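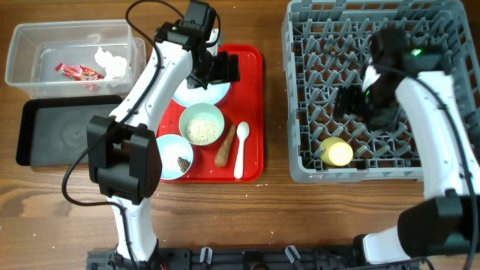

The Linholm Courts Page reports on criminal cases heard at the magistrates' court and the Crown Court, and on inquests where they follow from a criminal investigation. It is written by two people, Mabli Gape and Benedikt Buschmann. Court lists change during the day and a case marked for ten may be called at half past three, so lunch is often plain rice in a bowl on a tray, eaten next to a notebook. Emails are read in the evening. Please look through the questions below before you write to us.

Why have you reported my case and not somebody else's?

There are usually several courtrooms sitting at once and only one of us in the building. We pick from the list in the morning, mostly by seriousness, and then follow whatever is called. If your case was reported and another was not, the likeliest reason is that one of us was in the room. We do not take payment to report a case or to leave one out.

Can I ask you to keep my name out?

You can ask, but the answer is nearly always no. Criminal courts sit in public and an adult defendant can be named unless the law or the judge says otherwise. We do not leave names out on account of a job, a family event or embarrassment. If you believe naming you puts somebody at risk of harm, raise it with the court through your solicitor. The court can decide whether an order is needed and we will follow it.

Why was the defendant not named?

There are a few possible reasons. Defendants under 18 in the youth court are covered by an automatic restriction. In the adult courts a judge or magistrate can make an order protecting a child who is a defendant, witness or victim. Sometimes naming the defendant would identify someone else who is protected, for example where the complainant in a sexual offence case is a relative. In a case like that we may leave out the relationship, the name, or both.

Please do not fill in the gap in the comments or on social media. The restriction applies to you as well as to us.

Why do you say "alleged" when everyone knows what happened?

A charge is an accusation. Until there is a guilty plea or a verdict, we report what the prosecution says as what the prosecution says. After a conviction we drop the word.

Why are there no comments under some stories?

Once someone has been arrested, the case is active under the contempt of court rules, and publishing something that creates a substantial risk of serious prejudice to the trial can be a contempt. That includes comments left by readers. We close comments on all active cases and do not reopen them afterwards.

Why was the first report so short?

Most first hearings in the magistrates' court are about the charge, bail and the date of the next hearing. There are limits on what can be published from these hearings if the case is going to the Crown Court. We can give the name, age, address and occupation of the defendant, the charge, the names of the lawyers, the bail arrangements and a few other points. The facts usually come out at trial or at sentence.

Why do you print part of the address?

It is there to make sure the right person is identified. There may be three people with the same name in one town. We give the street and never the house number.

The charge was dropped. Will you take the story down?

We will not remove it, but we will update it. Write to us with the case number and the date of the hearing. Once we have confirmed the outcome with the court office we add it at the top of the original report, and we run a separate line on the front page for the same length of time as the first report. The same goes for an acquittal or a successful appeal.

How long do reports stay online?

Reports of minor motoring matters dealt with by a fine come off the site after 90 days. Everything else stays. There are 2,532 reports in the archive at present and they can be searched by court, offence and month, but not by name. We switched off searching by name in April.

You have made a mistake. What do I do?

Email with the headline, the sentence that is wrong and what it should say. Mabli Gape deals with corrections and checks each one against her notes and, if need be, with the court. Errors of fact are corrected with a note at the foot of the report. If you think the judge or the prosecutor got something wrong, that is a matter for your solicitor. We can only report what was said.

Can I come and watch a case?

Yes. The public gallery is open to anyone, although children under 14 may be turned away. You do not need to book or to say why you have come. Bags are searched at the door. Turn your phone off before you go in. Taking a photograph in court is an offence, and you must not record sound without the court's permission. You may take written notes in most hearings. Youth courts are closed to the public.

The courtroom lists are pinned up in the foyer. Ask an usher if you cannot find the right room.

A relative of mine was the victim. Will you contact me?

Not at court, and not on the day of a hearing. If a family wants to say something after sentence, the police family liaison officer can pass it on, or you can send it to us yourselves. We print family statements as written, up to 1,000 words, with changes only where the law requires them. We will ask before using a photograph.

Do you report inquests?

Some of them. Benedikt Buschmann covers these, usually on a Wednesday. We do not give details of method where a death may have been self-inflicted.

Can I use your reports on my own site?

You may quote a short extract and link to the rest. Check before you do so that the report has not been updated, and do not add material about the people named.

How do I tell you about a case that is coming up?

Send the name of the defendant, the court and the hearing date if you have it. We cannot promise to be there.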